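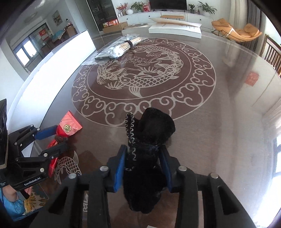 Inicio Diario Archivo Notas técnicas Contacto

26 mar 2021

Retomo el par de pinzas de mano donde lo dejé anoche. La izquierda estaba bien. La derecha cerraba con un escalón hacia el final del recorrido: el dedo exterior llegaba tarde y la lectura de apertura se quedaba en 7 cuando las almohadillas ya se tocaban. En las notas de diciembre tengo apuntado un síntoma parecido y lo resolví entonces con un cero nuevo. Esta vez el cero no lo arregla. Lo puse dos veces antes del café y a los pocos cierres volvía el mismo desfase.

Primera hora: limpieza. Alcohol isopropílico en las almohadillas azules, bastoncillo en la raíz de los dedos, aire a mano con pera. Nada de aire comprimido cerca de la óptica. Salió bastante fibra, que atribuyo al peluche. Las costuras sueltan poco; el pelo, más de lo que pensaba. La goma de la derecha tenía el borde interior pulido y la uña resbalaba en esa zona. La de la izquierda conserva la textura.

Después, tornillería. Aflojé un cuarto de vuelta los tornillos de los brazos de la derecha, dejé que la estructura se asentara sin carga y apreté en cruz, a mano, sin llegar al tope. Uno de los cercanos al mango había perdido el fijador. Limpié la rosca y puse fijador de resistencia media, una gota. El bote es de Astudora y caduca este año. Conviene pedir otro junto con las gomas.

Comprobación del recorrido con la pinza apagada: abrir, cerrar, abrir, con el dedo pulgar en el gatillo y la vista en las puntas. El escalón seguía, más corto. Desmonté el dedo exterior. El casquillo tenía una rebaba mínima en un lado, visible solo con lupa. La quité con lija de grano fino, limpié, monté sin grasa. En seco el movimiento ya era continuo. Con una película muy ligera de grasa blanca, igual. Dejo la película y anoto revisarla a los siete días.

Cambio de goma en la derecha solamente. Dudé si cambiar las dos parejas para mantener el mismo agarre en ambas manos. Queda un juego y medio en el cajón y el pedido a Astudora todavía no ha salido, así que cambio una y comparo. El adhesivo viejo se despegó entero salvo en una esquina. Calor suave, espátula de plástico, alcohol, espera. La goma nueva entró centrada al segundo intento. En el primero quedó girada y al cerrar asomaba un filo por un lado.

Cero y escala. El procedimiento de Storkach pide cerrar sin objeto, mantener, registrar, abrir del todo, registrar. Lo hice tres veces. Cierre a 0 las tres. Apertura completa: 3.356 cuentas la primera y las mismas en la repetición; la tercera la descarto, había soltado el gatillo antes de tiempo. Guardé el valor en el perfil de la derecha y copié el archivo antiguo a la carpeta de respaldo con el número de pinza delante. La última vez los guardé sin número y perdí media tarde en saber cuál era cuál.

Prueba con carga blanda. Para esto sigo usando el peluche negro de las orejas tiesas: cede, se deforma y obliga a cerrar mucho más de lo que parece. Con un objeto rígido la pinza da una lectura limpia y el fallo se esconde. El agarre por el centro del cuerpo es el peor caso que tengo a mano. En esa posición la lectura tiene que bajar de forma suave hasta estabilizarse. Antes de la reparación daba dos saltos. Ahora ninguno en la gráfica, aunque en los cierres muy rápidos hay un pequeño rebote que no sé si es de la pinza o de mi mano.

Para la izquierda, el paquete rojo brillante. Es un envoltorio que resbala y que además mete reflejos, y si la goma está sucia se nota enseguida. Aguanta. No he tocado nada en ella aparte de la limpieza y de comprobar los dos tornillos que siempre miro, los del lateral del rótulo GenRobot.AI. Firmes.

Óptica. El tablero de la mesa es de vidrio y la ventana deja una franja clara en el lado derecho. Me sirve como prueba de exposición y me estorba para todo lo demás. Con la cámara de la pinza derecha la franja se come el detalle si la exposición queda en automático. Fijé la exposición, bajé un paso y repetí. Se pierde algo en el negro del peluche, que contra el marrón oscuro del tablero ya tenía poco contraste. Lo blanco de las costuras se mantiene y con eso basta para seguir la pieza. El dibujo de los peces tiene una ventaja que no había previsto: son líneas finas, muy contrastadas, repartidas por una superficie grande, y cualquier desenfoque se ve al momento. Así encontré que la lente derecha tenía una huella en un lado. Paño de microfibra, dos pasadas.

Sincronía entre las dos. Método de siempre: tocar las dos pinzas una con otra y buscar el golpe en los dos registros. La derecha iba 305 milisegundos por detrás. Reinicié ambas, esperé a que las dos marcas de tiempo se alinearan y repetí el golpe. Coinciden en el mismo fotograma. Sospecho que el retraso entró anoche, cuando arranqué la derecha sola para mirar el escalón y la izquierda ya llevaba rato encendida. Orden correcto para adelante: izquierda, derecha, espera, golpe de control. Lo dejo escrito también en la tapa de la caja.

El contador de cierres de la derecha marca 2.535. No lo pongo a cero con el cambio de goma - prefiero el acumulado y una línea en el cuaderno por cada pieza sustituida. En la hoja de Collet figura un intervalo de cambio mayor, pero esa hoja se escribió pensando en cajas y frascos, y la tela gasta de otra manera. Propondré separar las dos columnas cuando mande el informe.

Pendiente de Mistham: el cable de carga corto. El que tengo obliga a dejar la pinza apoyada sobre el mango, con los dedos hacia arriba, y en esa postura tira del conector. Mientras llega, las cargo tumbadas sobre un paño y con el cable suelto.

Pedir a Astudora: dos juegos de gomas, fijador medio, un casquillo de repuesto para el dedo exterior. Preguntar si el casquillo se sirve suelto o solo con el brazo completo.

Última comprobación a las seis, con menos luz en la ventana. La derecha cierra a 0, abre hasta el valor guardado. La izquierda, sin cambios. Mañana miro el rebote de los cierres rápidos con la pinza sujeta en el tornillo de banco, para quitar la mano de en medio.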